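Bresstead School of International Studies
Conflict, Technology and Public Information
Handout 5: Tracing components in recovered military equipment
Module leader: Ieva Liepiņa
Seminar tutor: Gun-woo Nam
Revised 2022-02-28

Purpose of the handout

These notes accompany the fifth lecture and should be read before the seminar. They deal with what investigators can and cannot learn from the parts found inside military equipment recovered after fighting, and with the way in which such findings pass into public statements. Students are not expected to have any background in engineering. The law on export licensing is covered in a later handout and is mentioned here only where the argument requires it.

1. Recovery and custody

Equipment is recovered in many conditions. Some items are nearly whole, while others consist of a few fragments collected by people who had no training in handling evidence. The first duty of an investigator is to establish where the item was found, who found it and through whose hands it passed before it was examined. This record is known as the chain of custody. A gap in the chain does not make a finding worthless, but it must be stated openly in any report.

Students should note the difference between direct documentation, in which the investigator handles and photographs the object, and remote documentation, in which the investigator works from images supplied by others. The two are often mixed in press coverage without any warning to the reader.
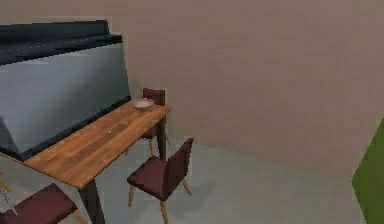 Can a serial number alone show who supplied a component to the final user?

A serial number identifies the maker and often the batch, but it says nothing by itself about later sales. The maker's records may show the first buyer. Each further sale has to be traced through invoices, shipping papers or the written replies of the firms concerned.

2. The Cotitz case

The main case for the seminar is the Cotitz file, a teaching file prepared by the School. It concerns an unmanned aircraft recovered in damaged condition and examined over 11 days. The examiners recorded 942 separate parts. Markings had been removed from 30 of these, chiefly on circuit boards connected with navigation and the transmission of images.

One of the marked parts was a power unit made by Divura, a manufacturer of civilian electrical goods. Divura replied to the examiners that the unit had been sold to a distributor in the ordinary course of business, that it needed no licence at the time, and that the firm had no knowledge of any military use. The distributor did not reply. Students should consider what may fairly be written on the strength of these two facts, and should draft one sentence that a newspaper could print without misleading its readers.

3. Dual-use goods

Goods that have both civilian and military uses are usually described as dual-use. Engines, cameras, batteries and satellite receivers may all come under this heading – depending on their performance and on the rules of the exporting state. Many parts found in recovered equipment fall below the level at which a licence is required. Their presence does not show that a law was broken.

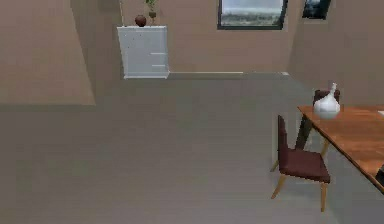 It follows that the wording of a finding matters a good deal. "Made in" refers to the place of manufacture, "made by" to the company, and "supplied by" to a commercial act which may have involved several parties in several countries. Official statements issued during a conflict often run these terms together, and opposing governments may draw quite different conclusions from the same label.

4. Dates of manufacture

Date codes are among the most useful markings. A code gives the earliest point at which the finished item could have been assembled, as no aircraft can be older than its newest original part. Repairs complicate the matter. Where a part has been replaced in service, its date may be much later than that of the airframe, and examiners should look for signs of refitting before drawing any conclusion.

Preparation for the seminar

Read sections A and B of the Cotitz file and bring a written note of no more than one page on the Divura reply. Students whose surnames begin with A to K will speak for the examiners – the remainder will speak for the manufacturer. Notes should be handed to Gun-woo Nam at the start of the session. Copies of the file may be consulted in the School library but may not be taken away.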